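Notebook, Vorna handheld pipeline
2020-12-10

Continued from the page on clock drift. Today only software, no new collection from my side.

Problem as I left it: in the two-gripper recordings the relative pose between left and right jumps. It is a clean step, the wrist rotates by a large angle and comes back some frames later. The single-gripper trajectories are fine in the same files, so I stopped suspecting the odometry.

I replayed the worst file with the marker detector in verbose mode. The marker is found in nearly all frames where I can find it by eye. So detection is good and the pose from it is bad. When the marker is small and almost facing the camera, there are two solutions with nearly the same reprojection error, and our code takes the lower one without asking what it chose in the frame before. This is the known flip. I had believed that Grater handled it. I read the source again: it returns both solutions, sorted, and we throw away the second one in our wrapper. My wrapper, I must say, from September.

What I changed:

- wrapper now keeps both candidates with their errors
- if the ratio of the errors is under 5, the frame is marked ambiguous
- for ambiguous frames we take the candidate nearest to the relative pose predicted from the two odometries
- if there is no prediction yet (start of file, or after a long gap) the frame is left empty and filled backwards later

The value 5 is by hand. I tried lower, and some flips came through. Higher is safe but then almost everything passes by the prediction, and I don't like that the marker becomes only decoration.

Result on the test set of 1,998 frames: before, 6 flips. After, none. But the test set is mine and I cut it from files I already knew, so I would not show this number to Huguette yet.

Second matter, the motion in the background. Saturnino asked if people walking and working in the room disturb the tracking. I looked at the feature tracks over one of the busy files. A few points sit on moving persons and live for a short time, then the outlier step removes them. More serious is when the other operator is very near and fills much of the view, for the points on him are many and they move together. In this case the estimator can believe him and not the room. I lowered the maximum number of features per grid cell, so that one close object cannot win the vote by its texture. A printed T-shirt gives wonderful corners, sadly.

For the gripper's own body we have a static mask, it covers the lower part of the view and the pads. The second gripper is not masked, it moves, and we need its marker anyway. I would like to drop the features which fall inside a margin around the detected marker. Not done.

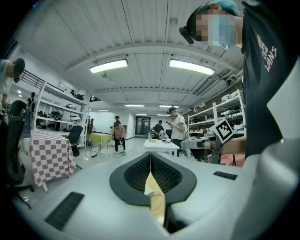 Thierry Renaud wrote in the margin of the shared copy that he would not trust the odometry prediction for more than 700 ms without a marker, since on his bench the two maps had slid apart by then, and that I should make the gap limit a parameter before anybody starts to depend on it. He is right. It was a constant in the middle of a function. Now it is in the config, with his value as default, and past the limit the frame counts as having no prediction.

I ran the test set again with this. Still no flips, but a few more empty frames at the start of segments. The backward fill takes care of them except in one file, where the segment is so short that there is no clear frame to start from. I let it fail with a message.

To do:
- margin around marker, see above
- ask Gilmar for files I have not seen, both operators close together
- Stuvus export still writes the quaternion in the other order, check with Baptiste who reads it
- write the ambiguity flag into the export too, otherwise it is lost

Branch is pushed, not merged.

Filed under: Perception / Bimanual tracking

Recent entries
Clock drift between left and right recorders
Grater upgrade, what broke
Static mask for the new pads
Gripper width from pixels, second attempt
Notes on the Stuvus export format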